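Home Help Center Community Tickets Sign in

We use cookies to remember your settings. Accept Manage

Reading time: 4 minutes

Heating keeps running in the big room, thermostat reads too cold
Status: Open, waiting on customer
Opened by: Oratile Khumalo
Product: Tatomden wall thermostat, older dial model

Hello all, and thank you in advance for reading through this. I tend to write long, but last time I wrote short and we went back and forth for a week over things I should have said at the start, so I'm putting it all down.

We have a Tatomden thermostat on the inside wall of our big room, and since the weather turned in November it has been telling us the room is colder than it is. I set it to 68 in the morning. By ten o'clock everyone has taken off a sweater, the little glass thermometer on the bookshelf says 74, and the thermostat is still showing 66 and calling for heat as though we were all freezing to death. The furnace is a Stallton, serviced in the spring, and it does exactly what it's told. I don't have any complaint about the furnace.

The room is a wide one with wood planks underfoot, and there's only a crawl space below it, which I mention in case it matters. The hallway and the two bedrooms are on a separate thermostat, same make, and that one has never given us a moment's trouble.
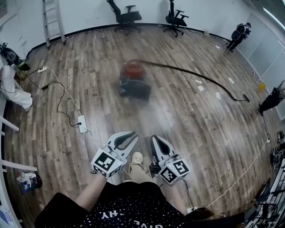 Big room, plank floor.

What I have tried so far, in order:

Fresh batteries. No change, and I did check them in a flashlight first.

Took the cover off and cleaned out the dust with a soft brush. There was plenty of it. The reading went up a degree for the afternoon and I got very excited, but it was back down by supper.

Held the glass thermometer against the wall right next to the thermostat for 30 minutes. It read 73. I had a nice cup of tea while I waited and did not touch the dial.

Moved the floor lamp to the other side of the room, on Kelly Guerra's advice. I knew a lamp would make it read warm if anything, but I was willing to try whatever she suggested, and the corner does look better without it.

Turned the system off at the switch, waited, turned it back on. Same thing.

I also went through the manual, and on page 110 (it's a very thick manual, it comes in several languages) there is a calibration setting that lets you add or take away up to 6 degrees. I haven't touched it. It seems to me that if the sensor is wrong by a different amount at different times of day, adding a fixed number will only make it wrong in a new way. Please correct me if I have misunderstood, I'm happy to be told!

One more thing, and then I'll stop. It is worst when the wind is up. On a still evening the two readings can be almost together, and on a blowy morning they are miles apart. I didn't put this together myself - Edivaldo Guerra noticed it while he was over helping with the gutters, and after that I started writing the wind down next to the temperatures.

Update, 4 p.m.

Windy again. Glass thermometer 75, thermostat 67, heat running. I've turned it down to 64 by hand for now so we can all be comfortable, and I'll leave it there until I hear from somebody. I did put my ear to the wall near the thermostat, which probably looked silly, and I couldn't hear anything. The front door and the windows were shut the whole time.

If a photo of the wall with the cover off would be useful I can take one tomorrow, when the light is better. The wire is the original one from when the house was wired, and it comes out through a hole that is a good deal bigger than it needs to be. I could put my thumb in it.

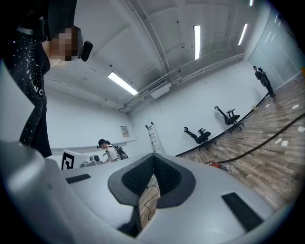 Emerson Brandão wrote back that the thumb-sized hole was the first thing to look at, and that the calibration setting should be left alone for now. Cold air can come up from a crawl space inside a wall and blow out right behind the sensor, he said, and wind makes it worse. He asked for the thermostat to be lifted off its plate with the power off at the breaker, and for a tissue to be held over the hole on a windy day to see if it moves.

Oratile Khumalo:

Oh my goodness, the tissue went straight out like a little flag. Thank you, Emerson! I've packed the hole with a bit of rope caulk that was left over from the Stoltberg windows, and put everything back the way it was. It's been one evening. Thermostat 69, glass thermometer 70, but there's hardly any wind tonight, so I don't want to say it's fixed yet.

Should I be doing something about the hole from underneath as well? I can get into the crawl space if I have to, though I'd want to wait for Kelly to be here to hold the light. I'll write down the numbers morning and evening until the next good blow and post them in this ticket.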